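Stratocumulus and other layer clouds

Layer clouds are clouds which spread sideways more than they grow upwards. They form a sheet or a set of broad patches, and they may cover the whole sky for hours or for several days. The best known kinds are stratus, stratocumulus, altostratus and nimbostratus. In everyday English a sky covered in this way is called overcast.
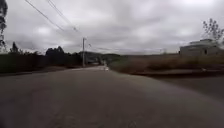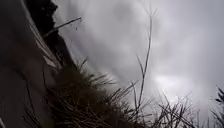

Grey and white cloud cover.

Why is the underside of a cloud grey when the cloud is made of clear water?
The drops scatter the sunlight in all directions, and in a thick cloud much of this light goes back up and out of the top. Less light reaches the underside, so it looks grey to a person standing on the ground. The thicker the cloud, the darker its base.

Name

The word stratus comes from Latin and means something spread out or laid flat. Cumulus means a heap. Stratocumulus is therefore a layer made of heaps, and the name describes it quite well. The prefix alto- is used for clouds of the middle level, although the Latin word itself means high, and this often confuses students. Nimbus is a rain cloud.

Formation

A layer cloud needs moist air which is cooled until the vapour in it turns to small drops. This cooling can happen in several ways. Along a warm front, mild air slides slowly over colder air and a wide sheet is formed, first thin and high, later lower and thicker. Over the sea, moist air may be cooled from below by cold water, and the cloud then drifts to the coast with the wind. Inland, on a clear winter night, the ground loses its heat and fog may form. If the wind rises in the morning, the fog can lift and become a low stratus.

Stratocumulus is often found under an inversion. This is a level in the air where it becomes warmer with height, and not colder as is usual. The inversion works as a lid. Air which rises from the ground stops there and spreads out, and the separate clouds join together. In such weather the cover can stay for a long time, as there is little to break it.

Main kinds

Stratus is low, grey and even. It may hide the tops of hills and towers, and it gives at most drizzle or fine snow.

Stratocumulus is also low but has rolls, lumps or patches with darker and lighter parts. The patches may be joined together or have gaps of clear sky between them. It is one of the most common clouds in the world. Rain from it is usually light.

Altostratus lies higher, in the middle level. Where it is thin enough the sun can be seen through it as if through ground glass, and objects on the ground have no clear shadows.

Nimbostratus is thick and dark and gives steady rain or snow over a large area. Its base is often unclear, as the falling rain mixes with ragged small clouds below it.

Observation

Cloud cover is traditionally given in oktas, that is, eighths of the sky. Zero oktas means a clear sky and eight oktas a full cover. The observer should stand in an open place and look in every direction, also close to the horizon, where the gaps between clouds are hidden and the cover seems greater than it is.

The height of the base was in the past judged by eye or with the help of hills of known height. At the Brikimside weather station the hill used for this purpose is 659 metres high, and the older record books say only whether its top was "in" or "out". The observer Ikechukwu Tamuno kept these books for 20 years and added his own small notes about the colour of the cloud at sunset. Today the base is measured with a light beam sent straight up. The instrument can measure only what passes above it, so a human check of the whole sky is still of use.

Effects

In the daytime a low cloud layer sends much sunlight back to space and the ground stays cooler. At night the same layer returns heat to the ground, so an overcast night is generally milder than a clear one. Gardeners know this well and fear frost mostly under open skies.

For light aircraft a low base is a serious matter. The small flying club at Zarkeck does not allow training flights when the base is under 3,000 feet, and pupils spend such days with maps and theory.

Painters and photographers often prefer an even cloud cover. The light is soft and colours do not change so quickly as under a broken sky. Bernadette Begay painted the marshes near Kindanier almost only on dull days, and wrote in a letter that the sun "makes everything speak at once".

In local speech

Many regions have their own words for a long grey spell. In Brikimside it is called "the lid", and a brighter place in it is "a worn spot". Older people there say that a lid which comes in July will stay until the hay is spoiled, but the station books do not support this.

See also: Fog; Inversion (meteorology); Okta; Drizzle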